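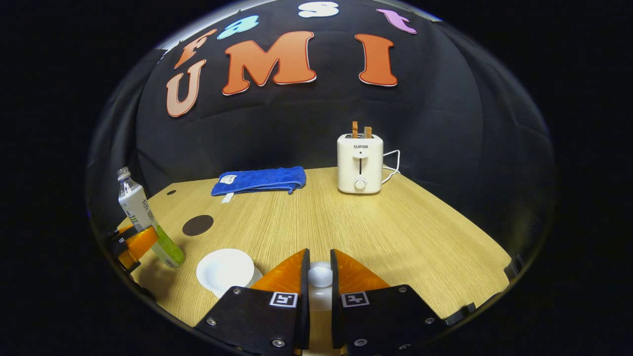
Einstieg: Flächeninhalt von Vielecken auf Gitterpapier, Satz von Pick. Erst mal begrüßen, kurz sagen wer ich bin, Dank an Berhanu Demissie für die Einladung. Dann gleich die Formel an die Tafel: A = i + r/2 − 1. i = Gitterpunkte innen, r = Gitterpunkte auf dem Rand. Stehen lassen, nicht wegwischen!! Frage ins Publikum: welche Formen gehen? Blick auf die Buchstaben vorn, das große I und das M vor dem schwarzen Stoff. Aus Schaumstoff geht das nicht direkt, aber auf Karopapier nachgezeichnet, Ecken auf Gitterpunkte, gerade Kanten: geht. Das kleine a hat ein Loch, wenn man es ordentlich zeichnet, darauf komme ich am Schluss zurück. Wer mag darf raten.

Voraussetzungen, langsam sprechen:
Ecken alle auf Gitterpunkten
Rand überschneidet sich nicht
kein Loch (vorerst)
Konvex muss es NICHT sein, wird immer gefragt

Beispiel 1, Rechteck 3 mal 4. Fläche 12, weiß jeder. Innen 2 mal 3 = 6 Punkte. Rand 2·(3+4) = 14. Also 6 + 7 − 1 = 12. Passt. Zeichnen lassen, nicht vorrechnen, 2 Minuten reichen.

Beispiel 2, rechtwinkliges Dreieck, Hälfte davon. Ecken (0,0), (4,0), (0,3). Schräge Seite trifft keine weiteren Gitterpunkte, weil 3 und 4 teilerfremd. Rand: 4 + 3 + 1 = 8. Innen 3. 3 + 4 − 1 = 6. Stimmt, halbes Rechteck. Hier fallen viele rein, zählen die Ecken doppelt. Vormachen: einmal rundherum mit dem Stift, jeden Punkt abhaken.

Randpunkte auf schrägen Strecken: ggT von Breite und Höhe der Strecke. Von (0,0) nach (6,4): ggT = 2, also ein Punkt dazwischen, (3,2). Anfangspunkt mitzählen, Endpunkt nicht, dann stimmts am Ende ohne Korrektur. Wer ggT nicht mehr parat hat: einfach hinschauen und zählen, reicht für heute.

Warum klappt das? Beweisskizze, höchstens 7 Minuten.
Schritt a) Rechtecke achsenparallel. Seiten m und n, innen (m−1)(n−1), Rand 2(m+n). Einsetzen, ausmultiplizieren, es bleibt mn. Ganz ausschreiben, auch wenns langweilig ist.
Schritt b) Zusammenkleben. Zwei Vielecke mit gemeinsamem Randstück. Die Punkte auf der Naht, ohne die beiden Enden, werden zu Innenpunkten. Vorher zweimal halb gezählt, jetzt einmal ganz, ändert also nichts. Die beiden Enden: vorher vier Halbe, jetzt zwei Halbe, macht 1 weniger. Dafür steht die −1 nur noch einmal da. Gleicht sich aus. (Folie Nahtstelle, die mit den roten Punkten)
Schritt c) Rechtwinklige Dreiecke = halbes Rechteck, Symetrie. Beliebige Dreiecke: ins Rechteck stellen und Rest abziehen.
Schritt d) Jedes Vieleck lässt sich in Dreiecke zerlegen. Das behaupte ich nur. Wenn jemand nachfragt -> Pause.

Kurz zur Geschichte: Georg Pick, 1899, Prag. Nicht mehr, sonst wird die Zeit knapp.

Anwendungsbeispiel Grundstück Drelier. Plan auf Karopapier, Ecken liegen günstig. i = 1153, r = 60. Also 1153 + 30 − 1 = 1182 Kästchen. Ein Kästchen ist ein Quadratmeter, fertig, 1182 m². Kahng Triệu hat dasselbe mit der Trapezformel gerechnet, gleiche Zahl, hat aber eine ganze Seite gebraucht. Seite hochhalten falls dabei. Vergleich kurz erklären: Gaußsche Trapezformel braucht nur die Koordinaten der Ecken, Pick nur die Punkte. Bei so vielen Innenpunkten will keiner von Hand zählen, zugeben. Zeilenweise gehts.

Löcher. Jetzt zurück zum a. Ein Loch: A = i + r/2, die −1 fällt weg. Allgemein mit h Löchern: i + r/2 + h − 1. Randpunkte vom Loch zählen zu r, das Innere vom Loch zählt gar nicht. Beispiel Quadrat 3 mal 3, mittleres Kästchen raus: i = 0, r = 12 + 4 = 16, Fläche 8. Stimmt. Loch darf den Aussenrand nicht berühren.

In 3D? Frage kommt sicher. Antwort nein, so einfach nicht. Reeve-Tetraeder: (0,0,0), (1,0,0), (0,1,0), (1,1,k). Keine Gitterpunkte ausser den vier Ecken, Volumen k/6, also beliebig groß. Stichwort Ehrhart nennen, weiter.

Arbeitsblatt austeilen, Aufgabe 1 bis 4, die letzte ist schwer (Stern). Lösungen liegen auf der Rückseite. Zettel bitte am Ende einsammeln, brauche ich in Plellholm nochmal.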